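When the Robot Came to Sort the Cans

I write about jobs for kids, and my favorite kind of job is the kind you never think about. So this summer I went to Carkberg, a sorting warehouse just outside Brellenville. If you've ever dropped off cans and bottles for a food drive there, they probably went through that building.

Picture a huge room with shelves all the way up and a long belt down the middle. On a busy day in July, 1,269 cans, jars and bottles rode down that belt. Every one had to be picked up, looked at, and put in the right tray. Pick up, look, put down. Pick up, look, put down! Try doing that with your crayons for ten minutes and tell me how your shoulders feel.

People did all of it until last year. Then the warehouse started working with a robot company called Kowalchuk, and now 2 robots do part of the sorting. I thought they'd look like the ones in movies. They're really more like a pair of arms bolted to a stand, and the stand doesn't go anywhere.

So how does a robot learn to sort? Nobody wants it learning on real jars of spaghetti sauce (think of the mess). It practices inside a computer first, in a make-believe room that works a bit like a video game. If it drops something in there, you start over and there's nothing to mop. The computer room is very plain - a floor, some walls, a white space to work on and a couple of trays.

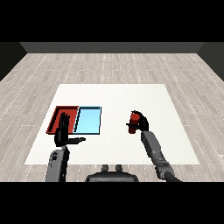 It looks like a game I'd be good at, was what one of the sorters told me, except that I'd want to get paid for it. She has worked the belt for years, and she said the first weeks with the robots made her nervous. Would there still be a job for her? It's a fair thing to ask, and plenty of grown-ups are asking it.

At Carkberg, the answer was yes, but the job changed. She used to lift things all day. Now she spends the morning checking trays and the afternoon on what the robots can't manage. A dented can is tricky for them. So is a torn label, or anything sticky. She can feel that a lid is loose before she even looks at it. The robots can't do that yet.

She also had to learn new stuff, like how to pause a robot and how to tell when it's confused. The class took a while and she didn't love all of it. She misses chatting across the belt, too, now that people stand farther apart.

It doesn't go the same way everywhere. Over in Urkham, another warehouse got sorting machines and hired fewer people the next year. Some workers moved to different jobs and some had to go looking. When you hear that robots are "helping," it's good to ask who they're helping and what happens to everyone else.

Want to try it at home? Get two boxes and a pile of socks, and sort them using only one hand. Then write down every single step you'd have to tell a robot. My list got to 70 steps, and I still forgot to tell it to let go of the sock.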